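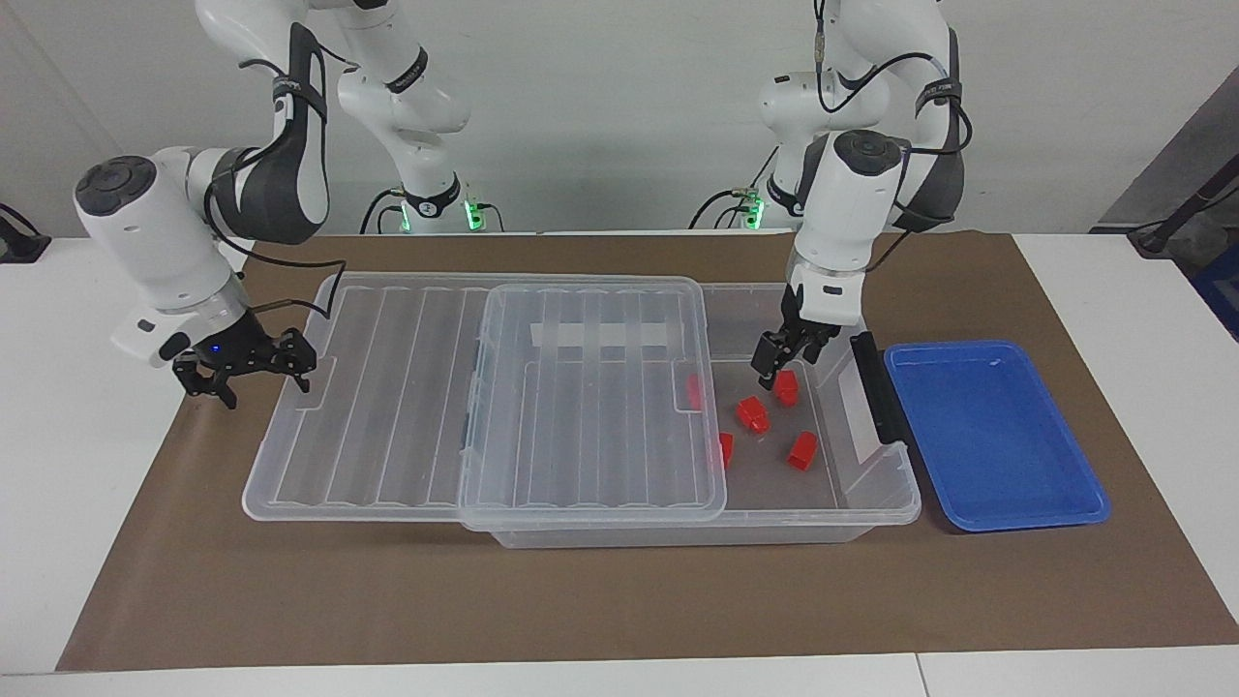 The Box You Can See Through

Signe Eskildsen keeps her winter gloves in a box from which you can see the gloves. She tells me this as if it were a small confession. For many years she was a believer in wicker baskets and painted wooden chests, the kind of furniture that hides everything and looks good doing it. Then she moved from a house to an apartment in Kiltdale, and during one long July she opened every chest she owned.

"I found 38 candles," she says. "I had bought candles that same week."

The clear storage bin is not a glamorous object. It stands in garages and under beds, it gets dust on its lid, and few people have ever photographed it for pleasure. But in the last years it has moved into the living part of the home, and the people who think seriously about tidying have begun to think seriously about it. I wanted to understand why, and I also wanted to solve a problem of my own: a closet that I could no longer close.

A question of lids

My first visit was to Preben Lauritsen, who runs a small household shop called Prorner. He sells brushes, jars, hooks and a great many boxes. He does not like when people call them containers. "A container goes on a ship," he told me.

Preben believes that most customers choose a box by its body and forget the lid, although the lid is what they will touch every day. If you must lift away a whole lid to drop in one toy, he says, the toy will stay on the floor. For this reason he likes lids which cover one part of the box and leave another part open. You throw the small things in at the open end and they stay inside. The covered part can carry something flat, a book or a folded towel, and the box still works.

He showed me also the ridges that many plastic lids have on the top. I had always taken them for decoration. A flat sheet of thin plastic bends in the middle when you put weight on it, and ridges make it stiffer. Ribs in the walls do the same work. Preben pressed his thumb on two lids, one smooth and one ridged, and the smooth one made a sad noise.

Then come the latches. He has strong opinions here. A latch should stand up by itself when it is open, so that you do not pinch it between the wall and the lid, and it should close with a sound you can hear from the next room. He prefers them dark on a clear box. "You look for the handle with your eyes before you look with your hand," he said. I wrote this down and then spent the evening looking at my own boxes, of which two had lost their latches completely. One was held shut with a belt.

Small hard things

The most difficult things to store, everybody agrees, are small and many. Building blocks are the classic case. They are never all in the box. One is in the sofa, one is in a shoe, and one waits in the dark hallway for a bare foot.

Maximiliano Soler has three children and, by his own estimate, roughly 4,000 blocks. In the beginning the family sorted them by color. There was a red box, a yellow box, a blue box, and a box called "other" which became bigger than all the rest together. The sorting took a full Saturday-sized piece of life, as he put it, and the children destroyed it before dinner.

Now the family has one large clear bin for the blocks and a shallow tray that lives beside it. The tray is the important part. When a child wants to build, he or she picks out what is needed and puts it in the tray, and the tray goes to the table. At the end the tray is emptied back into the bin. It is a short movement, and even the youngest can do it.

"With only the bin, they turn it upside down," Maximiliano said. "With the tray, they turn it upside down also, but less often."

I like this honesty. Many articles about tidying describe families who seem to own one wooden horse and a plant. In the Soler home there was a sock on the lamp. But the blocks were in the bin, or most of them, and from the door I could see what was inside without asking anybody.

For parents who want to try the same, Maximiliano has learned a few things. The bin must be low, so that a small arm can reach to the bottom. It must be wide enough that the blocks spread out over the floor of it and do not make a tower. The tray should have a different color from the blocks, because a red block on a red tray is easily forgotten. And the lid should be simple to take off, or stay partly open, during the hours when children are awake.

The case against

Not every person I met was in love with transparent plastic. Bergþóra Bergmann, who restores old cabinets, finds that a clear box makes a room nervous. Your eye reads everything in it, she says, and it never gets to rest. In her own home all the boxes stand behind doors. She has nothing against them there.

She also made a practical remark that I have not been able to forget. A clear box shows you when it is messy. An opaque box lets you be lazy for years. Some people need to be seen by their boxes in this way — she is not one of them.

Bergþóra uses labels. Each is a small white card, slipped inside the wall of the box so that it does not fall off, with the contents written in pencil. In pencil, because contents change. I asked if it was not strange to put a label on something you can already look into. She answered that you can see a cable through the plastic, but you cannot see which machine it belongs to.

What to buy, and what to leave

If you are going to a shop after reading this, measure first. I did not do it, and I bought a bin which was too tall for my shelf by the width of one finger. It now holds blankets in the bedroom, and it does this well, but it was not the plan.

Measure the inside of the shelf, and then think about your hands, which must also fit. Leave some space above the lid. If the box will stand on a table or a workbench, look at which side the handles are on, and turn it so that the handle is free.

Lift the box by one end in the shop. If the wall bends much when it is empty, it will bend more when it is full. Open and close the latch several times, also if the seller looks at you. Preben says that he is happy when customers do this.

Do not buy many at once. Signe began with 30 boxes, ordered in one evening, and they arrived as a new kind of mess. She gave most of them to her neighbors and kept the ones she had a real use for. The candles have a box. The gloves have a box. The wicker baskets went to her sister, except one that she still keeps by the door, full of things she prefers not to look at.

As for my closet, it closes. I needed four bins and one shallow tray, where I put whatever was in my pockets when I came home. The belt is again holding up my trousers.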